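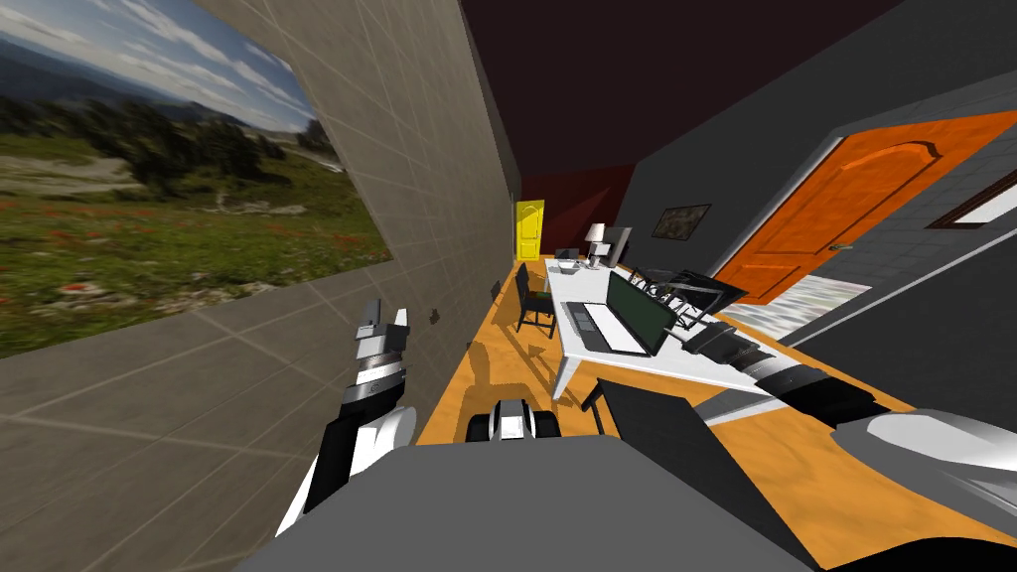 Chapter 5

Floors, Walls, and the Work of Tile

Learning goals

After reading this chapter, you should be able to:
Explain why tile is used on some surfaces and not on others.
Describe the layers that lie beneath a finished tile surface.
Tell the difference between grout, adhesive, and sealant.
Plan a simple layout for a rectangular wall.

Key terms: substrate, bond coat, grout, movement joint, field tile, cut tile, reference line

5.1 Starting with a school kitchen

In October the town of Hutby closed the kitchen of its elementary school. Tiles had come away from the wall behind the sinks, and the board underneath was soft enough to push a thumb into. The kitchen had been retiled 11 years earlier. The tiles themselves were in good condition, and most of those that fell could have been used again.

The district hired Gwenllian Jenkins, a building surveyor from Oltness, to find out what had gone wrong. Her report was dated Thursday, February 9, 2023, and it ran to 40 pages. Most of those pages dealt with things that cannot be seen when you look at a tiled wall. The board was an ordinary type meant for dry rooms. The adhesive had been put on in dabs at the corners of each tile, leaving hollow spaces in the middle. The inside corners of the room had been filled with hard grout. When the building moved a little with the seasons, the grout cracked and water found its way in.

We will return to the Hutby kitchen several times in this chapter. Jenkins found three separate faults, and each one belongs to a different layer of the wall. To follow her report you need to know what those layers are and what each one is supposed to do.

5.2 What a tiled surface is made of

A tiled surface is a system of layers. The outermost layer is the tile, a thin, hard unit usually made of fired clay, stone, or glass. Behind the tile is the bond coat, the adhesive that holds it in place. Behind the bond coat is the substrate, which may be concrete, plaster, cement board, or another material fixed to the structure of the building. In wet rooms there is often a waterproof membrane between the substrate and the bond coat.

The spaces between tiles are called joints. Most joints are filled with grout, a mixture that is worked into the gaps as a paste and then hardens. Grout keeps dirt out of the joints and supports the edges of the tiles. Cement grout is not waterproof. Water passes through it slowly, and a wall that depends on its grout to stay dry will eventually let water through to the substrate.

Some joints must be able to stretch and close. These are movement joints, and they are filled with a flexible sealant. They are needed where a wall meets another wall, where a wall meets a floor, and at intervals across large floors. In the Hutby kitchen there were no movement joints at all.

5.3 Why use tile?

Tile is heavy, slow to install, and hard to repair without leaving a mark. It is also cold underfoot. Builders use it anyway because a fired surface does not absorb much water, does not burn, and can be scrubbed with strong cleaners for decades. Kitchens, bathrooms, laboratories, train stations, and swimming pools all make use of these qualities.

Cost has to be considered over the life of the building. Paint is much cheaper to apply than tile, but a painted wall in a busy kitchen needs to be recoated often. A tiled wall that has been properly installed may need only new sealant in the corners from time to time.

Slipperiness is a separate matter. A smooth glaze that works well on a wall can be dangerous on a floor. Tiles made for floors have a rougher surface, and they are tested for grip when wet. Wall tiles should not be laid on a floor, even when they match in color.

5.4 Layout comes before adhesive

Faraji Kinyua taught tile setting for many years at the Hailu trade school. His students were not allowed to open a bag of adhesive until they had drawn the whole wall on paper, with every cut tile marked. He gave the same assignment each term: a wall 103 inches wide, tiled with square units, with no cut tile narrower than half a unit.

The usual method is to find the center of the wall and draw a vertical reference line there. The setter then tests two arrangements. In the first, a joint falls on the line. In the second, the middle of a tile falls on the line. One of the two will leave wider cut tiles at the ends, and that is the one to use. A horizontal reference line is drawn with a level. The floor should not be used as a guide, as few floors are perfectly level and a small error at the bottom of the wall will be carried up through every row.

Full tiles in the main area are called field tiles. Cut tiles go at the edges, where cabinets, trim, or the corner of the room will make them less noticeable.

Before you read on

1. Choose a tiled room in your home or school. Find one joint that is filled with grout and one that is filled with sealant. Write down where each is located.
2. Draw Kinyua's wall to scale, using tiles 6 inches square. Leave out the width of the joints for now. Try both arrangements and record the width of the cut tiles at each end.
3. Reread the account of the Hutby kitchen. For each of the faults described, name the layer or joint in which it occurred.

Section 5.5 looks at substrates in more detail, beginning with concrete.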